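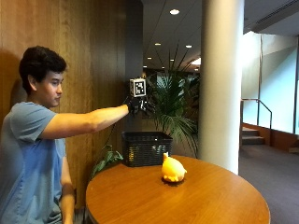

Arm out at shoulder height, side view.

mergate-notes
README, last touched Sep 28, 2023

Small dataset of shop opening hours for the Mergate area, typed up from door signs and leaflets. One row per shop. Plain CSV, no scripts needed, opens in any spreadsheet.

What's in it
hours.csv - the main table, 700 rows
streets.csv - street names and the short codes used in hours.csv
holidays.csv - bank holiday hours where the sign gave them, 76 rows, patchy
old/ - the April version, kept for anyone who linked to it

Columns in hours.csv
shop, street_code, day, opens, closes, note
Times are 24 hour, no colon, so 0930 is half nine. Blank means the sign didn't say. "closed" is written out. Lunch closing goes in the note column - sorry, know that's a pain to parse.

Coverage
Mergate centre is good. Flavmont Road mostly done. Melis arcade only the ground floor, upstairs units keep changing hands. Market stalls left out completly.

Known problems
- Around 200 rows still have the old street codes. Look for anything starting with X.
- Pharmacies on a rota show last month's rota. Don't rely on these.
- Two spellings of Skiron Bakery, same shop. Will merge.
- Sunday hours for the supermarkets are probaly fine but check.
- Some accents got mangled when saving from Windows. Open as UTF-8.

Changes since April
Added Flavmont Road. Dropped the phone column, half the numbers were dead. Notes trimmed to one line each.

Using it
Do what you like with it, credit "mergate-notes" if you publish. Corrections welcome - open an issue with the shop name and what the sign says now. One shop per issue please.

To do
Upstairs at Melis. Cafés with summer hours. Proper licence file.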